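Skundardale 700 Work Table, White
Folding and packing surface for stockrooms, dispensaries and back offices
Sold by Hennessy Workroom Supply

Product no. 298-W
Page revised December 7, 2024

Overview

The Skundardale 700 is a large rectangular table with a smooth white top, intended for folding, bagging and sorting soft goods. It is supplied as a single work surface with no drawers, rails or raised edge. Items can be slid off any side into a bin or carton.

White was chosen for the standard finish so that lint, crumbs and small loose parts show up before the next item is laid down. A light gray top can be ordered in quantities of 2 or more.
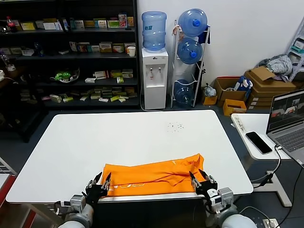
The top is wide enough for a garment to be laid out along the near edge and folded lengthwise, with the far half left free for finished pieces. Work from the long side. The short sides are better kept for passing items to a neighboring desk or cart.

Surface

The coating is matte and closed-pore. Fabric moves over it without snagging, and thin plastic film can be lifted from it without sticking under normal indoor conditions. Packing tape can be removed by hand within a day. Tape left longer may need a plastic scraper; metal blades void the surface warranty.

Bright textiles and printed bags will not transfer color when dry. Damp dyed cloth should not be left on the top overnight.

Specifications

Working height: fixed
Top: one piece, square corners
Finish: white, matte
Rated load, evenly spread: 101 kg
Feet: leveling, adjustable from above with the supplied key
Assembly: two people, tools included
Use: indoor only

Placement

Set the table on a level floor and adjust the feet before loading. Leave a walkway between the table and any shelving behind it, so that boxed stock can be reached without leaning across the work. Tall open shelving with a dark finish, such as the Plollach series, pairs well with a white top — pale cartons stand out against the frame and are easier to pick by eye.

Water dispensers may stand in the same room. Keep bottle changes on the far side of the dispenser from the table where the layout allows, and keep the drip tray emptied.
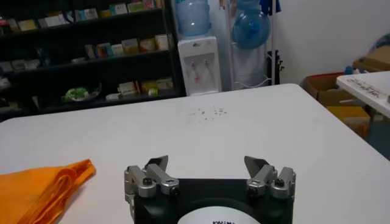 Cleaning

Brush dry debris toward one edge and collect it before wiping. Wiping over grit will dull the finish over time. For daily cleaning use a soft cloth and a mild detergent diluted in water, then dry the top fully before laying out fabric or film.

Do not use scouring powder, acetone or undiluted bleach. Alcohol wipes are acceptable for spot cleaning — test on the underside first if the table was made before the February coating change. The coating code is printed on the label beneath the top.

Accessories

Josirov side desk, white, lower and narrower than the main table
Plollach open shelving, dark finish, sold by the bay
Replacement leveling feet, set
Touch-up pen, white

Ordering

Tables ship flat on a pallet. Shelving and side desks ship separately and may arrive on a different date. Questions on load ratings, replacement tops or surface compatibility go to Toon Postma, technical desk, with the product number and coating code.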